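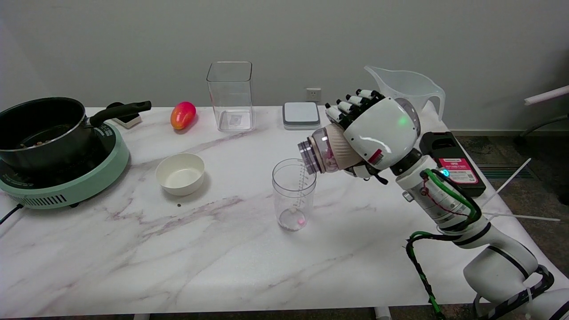 Hello all,

Bülent Taşdemir wrote:

> Has anyone walked from Bitaddale over to Gestcombe lately? I'm told the upper path is open again but I can't find it on my old map. Thinking of December.

Yes, and do go! Four of us did it last month and I haven't stopped talking about it. The upper path leaves the lane by the chapel (the signpost is back, facing the right way at last) and climbs through the larches to a cairn with the most enormous view. We had the whole ridge to ourselves, with ravens tumbling about over our heads!

Allow 3 hours, more if it's wet. The last bus out of Gestcombe goes at 4, so start early. There's one boggy stretch after the second stile, keep left of the wall.

## Food

The Clidness tea room is shut for the winter, so bring plenty. I'm all for a proper hot meal at home afterwards, something brown out of one pan and a mango for pudding.

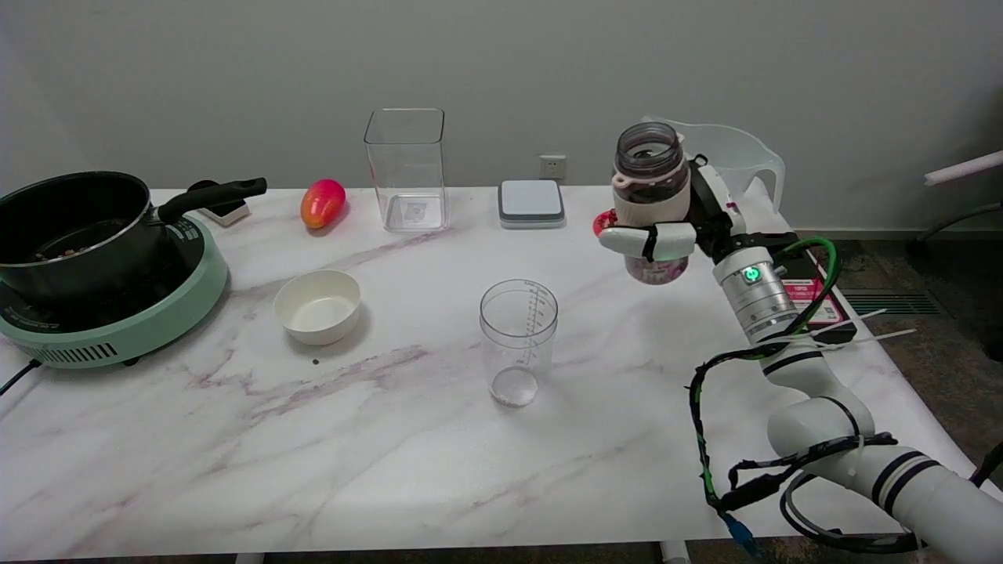 ## Maps

The newer sheet has the path on it. I've a spare copy, Bülent, and can post it if you send me your address. Who else fancies coming?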